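Updated 02/10/2026

## Surface cleaning a plush toy

Most plush toys don't need a full wash. A damp cloth and mild soap will deal with ordinary grubbiness, and felt parts and printed fabric come out of it in better shape. Allow an afternoon, plus a night for drying.

**You will need**

- 380 ml lukewarm water
- a teaspoon of mild liquid soap
- two white cloths
- a soft toothbrush
- a dry towel

**Steps**

1. Read the care label. If it says dry clean only, stop at step 2.
2. Take the toy outside and brush off dust and crumbs. Go along the seams.
3. Mix the soap into the water and whisk until there's foam on top.
4. Dip a cloth in the foam only. Test it on the underside first.
5. Wipe in one direction, a small patch at a time. On bright yellow or orange fabric, check the cloth for colour as you go.
6. Dab felt leaves, ears or collars. Rubbing makes them pill.
7. Go over everything with the second cloth, dampened with plain water.
8. Press with the towel and leave to dry away from radiators. 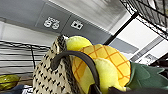
Brush the pile up with your fingers once the toy is fully dry. If it still feels cool in the middle, give it another night.

Cloth bags can be done the same way. Patterned ones should be tested on the inside first, and handles wiped separately. I did a batch for the Ruawai toy library in August and only one needed a second go, for an old juice stain.

Mereana Kereama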